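Gouache

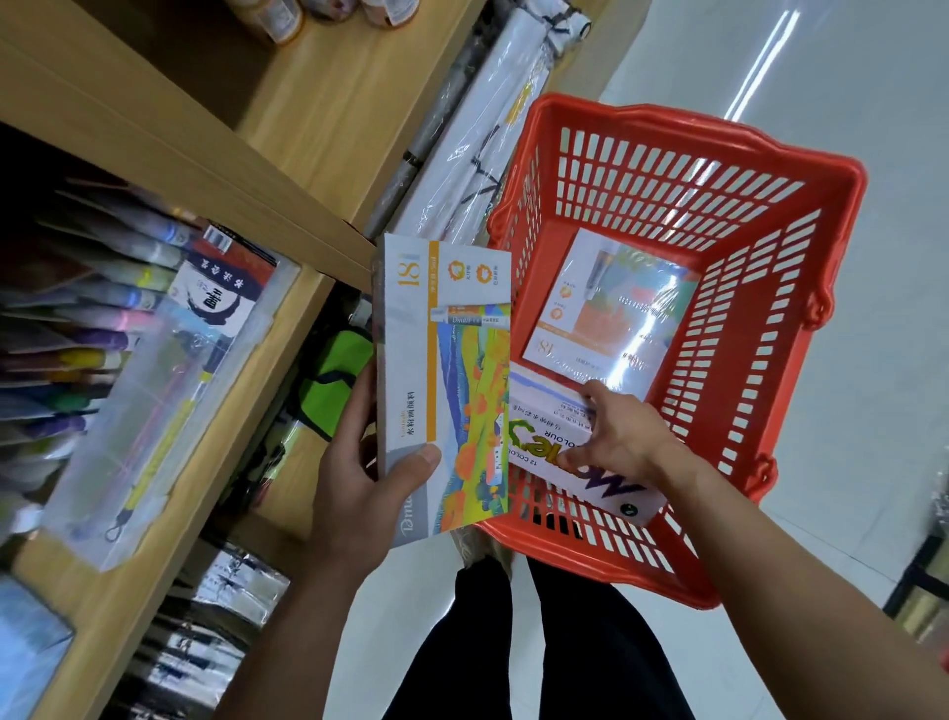 An 18-color set of gouache held beside a shopping basket, with a box of watercolor at the basket's front edge.

Gouache is an opaque water-based paint, made from pigment and a gum binder. It is thicker than watercolor, its better-mannered relative, and covers mistakes more readily – though not all of them. Light tones tend to dry darker and dark tones lighter, a habit that the painter Mahsa Babaei called "the paint's second opinion." Student sets are usually sold in tubes.

See also: Watercolor, Tempera, Poster paint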